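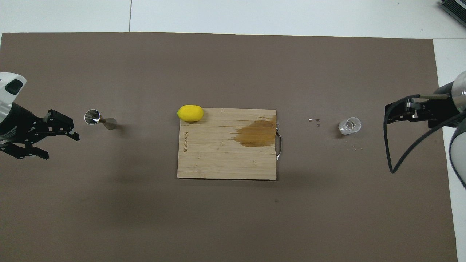 Ginder cordial, acid and storage trial

7 Mar 2019

Picking up from the last entry. The open question is still the haze in the stored bottles. Two candidates: pectin carried over from the peel, or starch from the ginger. Aled Morgan thinks pectin. I think starch, on the grounds that the haze settles as a firm white layer and does not hang in the neck.

Base for today

One batch, 2,000 ml, made the usual way. Ginger sliced with the skin on, held just under a simmer for 50 minutes, strained through cloth, then left covered for 18 hours at fridge temperature before anything else was done to it. Sugar went in after the rest period this time. Last time it went in hot and the settled layer was much harder to pour off, because the syrup was thicker than the liquid we started with.

Poured off slowly by siphon. Lost more than I wanted. The siphon tube from Luteck is too stiff to hold a curve at that temperature and the end kept lifting out of the jug. Clipped it to the rim with a clothespin. Works, but the tube should be replaced with something softer.

Split

Batch divided into four equal parts, marked A to D on the lids and on the glass. Lids get swapped, see August.

A – no acid, no treatment. Control.
B – lemon juice only, fine strained, added cold.
C – citric acid only, dissolved first in a little boiled water.
D – lemon juice plus pectin enzyme, dose as printed on the packet.

Juice was measured by weight. Jiggers are fine for tasting pours and no good for this. The lines inside are hard to read and two of ours disagree with each other.

Peel was left out of all four. If Aled is right about pectin, B should still show some haze from the juice alone and D should show less. If it is starch, all four should look alike, and leaving the ginger to settle overnight should have done most of the work already.

Meter

The Kistard meter drifted again. Calibrated in both buffers before A and it read the low buffer high by the time I reached C. Rinsed the probe, left it in storage solution over lunch, recalibrated, and repeated all four in reverse order. Second set agreed with itself. First set is struck out on the sheet, please do not copy those numbers into the shared table.

Probe is past its replacement date. Thu Nông has a spare from the same maker in the upstairs drawer and says the connector fits. To be confirmed before the next run. Also note that the thick syrup coats the bulb and the reading creeps for a long while. Diluting with an equal amount of distilled water gives a steady reading sooner, but then it is a reading of the diluted sample and has to be labeled that way. All of today's were taken undiluted.

Filtering

Tried the Qaisi paper on a small amount of A. Clogged almost at once. Changed the paper, same result. Cloth first and then paper was slower to clog but still not practical for a full batch. The filtered portion was clear by eye against a black card. It was kept in a separate vial marked A-F and will be stored with the rest for comparison.

Iodine on the sediment from the jug: strong blue-black. So there is starch in the settled layer, which does not prove it is what clouds the bottles later. Need to repeat on sediment from an old bottle. Did not do it today as the only old bottle left was opened for tasting and is no use now.

Tasting

A is flat and too sweet, as expected. C is sharp at the front and then stops. B and D both have a longer finish and I could not tell them apart with the labels covered. Thu could, or guessed well, and called D thinner. Worth repeating with more people and in a fixed order. Ginger heat is the same in all four.

Ice makes C worse and B better. No explanation for that yet.

Bench notes

The bamboo board with the metal handle has an amber stain right of center. Keep it for cutting only. Sample jars go on the steel tray from now on.

Cloths for straining are to be boiled without soap. The last lot carried a faint perfume into the syrup and we spent a morning looking for it in the sugar.

Storage

All four in clear glass, filled to the shoulder, stored upright in the dark cupboard. First look in 14 days. Do not invert the bottles when checking them. Shine a lamp from the side and write down what you see before comparing with the control.

In August we lost a whole set when lids were mixed up during a check, hence the double marking.

To do

Confirm connector on the spare probe.
Softer siphon tube.
Iodine on sediment from a properly aged bottle. Aled may have one at home.
Peeled ginger against unpeeled, same base, no acid. I expect less color and no change in haze.
Ask Qaisi whether they sell a coarser paper in the same diameter.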